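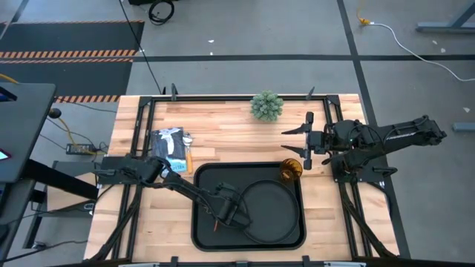 Main table, with the tray, plate, amber cup, book, spoon and plant.

Sevus room – table and tableware check, 28 November 2021

Tabletop: OK
The striped wood is a pleasure to work at, and I'd like us all to keep it that way, so please do wipe along the strips and go easy on the water (the October oiling took me 22 minutes and I'm in no hurry to repeat it!).

Black rail round the table: OK, recheck in 3 weeks
Give each side a gentle push as you pass. If anything shifts under your hand, put it in the Allix folder under item 62.

Tray and plate: OK
The plate should sit flat inside the raised rim, wherever in the tray you like it best. Run a finger round the edge for chips before it goes back in the cupboard.

Ribbed glass cup: COMMENT
I do love this cup, but it is glass, and it stands right by the corner of the tray – so move the cup first and the tray second, please.

Book and orange-handled spoon: COMMENT
Both fine next to each other when dry. After washing up, the spoon goes on a cloth until the book has been put away.

Green plant: OK
Water it at the sink and let it drain well before it comes back to the table.

Floor: OK
Press down any lifting tape. Spare rolls are in the Skirkach cupboard, shelf label 658.

Checked by: Oyewole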